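Vollonstead Neighbors Board > Planning & Land Use
Topic: The Levport lot – housing, or leave it alone?

danica_n
So the notice went up on the fence Tuesday. Prarkero wants to put 55 apartments on the old Levport lot, the one behind the bus garage that people have been using as a park and dog run for years. I live on Spahić Street and my kitchen window looks right at it. I'm not against housing, my daughter is paying a fortune for a studio across the river, but 55 units on that little strip? Where do the cars go? Where do the kids go? Has anybody read the full application?

costelv
Read it last night. It's up to 6 floors at the garage end and 3 along Spahić, so your side gets the low part. Parking is underground. I'm for it. This town has talked about a housing shortage since I moved here and then every time somebody tries to build something there's a sign war.

tbosk
Costel you live on the hill, you won't be looking at it.

costelv
True, and I'd say the same if they built it next door to me. The lot was always zoned for building. It just sat there so long that people started thinking of it as a park.

vesela.ned
That's how most parks start though? My boys learned to ride bikes on that lot. There's no other green space you can walk to without crossing the ring road, and I wouldn't send a seven year old across that by himself. If they want to build there, fine, then the town should have to give us something back that's the same size and on this side.

tsrithong
I rent two blocks over and I'd like to put in a word for renters, we don't show up on this board much. Our building was sold in June and the new owner wants everybody on new leases. I've looked at 7 places since then and every one was gone before I called back. So when I hear "leave it alone" I get a little grumpy, sorry. I walk my dog on that lot too and I'd still trade it.

danica_n
That's fair, and I'm sorry about your lease. Is anyone helping you with it?

tsrithong
The tenants' office is looking at it, thanks for asking.

tbosk
My problem is with the way it's being done. The application says "public green space to be retained where practical." Practical for who? They said the same thing about the school field and now it's a turnaround for delivery trucks. I want a number in writing, so many square feet, open to everybody, no gate.

costelv
On that one I agree with you. Put it in the permit conditions and I'll sign your letter.

vesela.ned
Wait, Costel and Teodora agree on something? Somebody write down the time.

danica_n
Ha! OK, so I've been thinking we should talk this over in person before the hearing. My place works, I can squeeze everybody in if a few of you don't mind standing, and I'll make the bean salad.
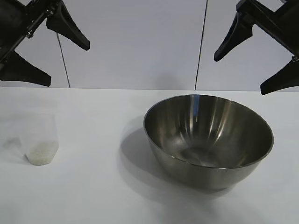
I'd like us to come out of it with one page we can all put our names on, even if some of us want the building and some of us don't. The green space part, the ring road crossing, and a share of the units at a rent that somebody like Theerawat can pay. The building height I'm leaving off, we'll be there till midnight otherwise.

tbosk
I'm not leaving height off. Six floors next to a bus garage is going to bounce the noise right down Spahić. Ask anyone who lived here before they put the wall up.

costelv
The wall made it quieter.

tbosk
For the hill!

tsrithong
I can come after 7. Could we ask for the crossing first? That's the one thing on the list the town can do whether Prarkero builds or not.

vesela.ned
Yes please. I'll bring my letters about the crossing, I've sent three and got one answer, which was a link to a map.

danica_n
After 7 it is. Ring the bottom bell, the top one's broken. Teodora, bring your height stuff, we'll give it its own paragraph.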